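4.2 Braided cords and knot retention

Cords came from three suppliers (Kistham, Levberg, Sundaram) and were cut at the Maltgate workshop to the same length, ends heat-sealed. 179 samples in all after rejects. Each was tied by hand, one of three knots: overhand, figure eight, double fisherman's. Same person tied every one, to keep hand tension as even as we could. Loading as in Section 3, 400 cycles per sample, slip read off at the tail with a steel rule. Mosquera's earlier notes suggest waxed cord slips less; we did not test wax here.

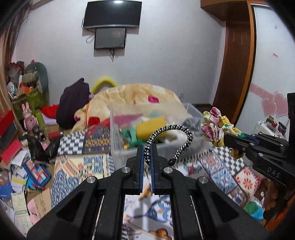 Figure 3. Braided cord, black, white and silver, with a knotted end.

Most of the slip came early, in the first few cycles, and then the curve goes flat. Levberg cord was the worst for this, the cover seems to ride over the core untill it beds in. Kistham better. Sundaram sits between the two but with a wide spread, see Table 2. The overhand knot lost the most tail on all three cords. Figure eight and double fisherman's were hard to tell apart, except on the Levberg, where the fisherman's held noticably better. Room humidity was not controlled. A repeat in October, heating on, gave the same order of knots but less slip overall. Readings for both runs are in the appendix.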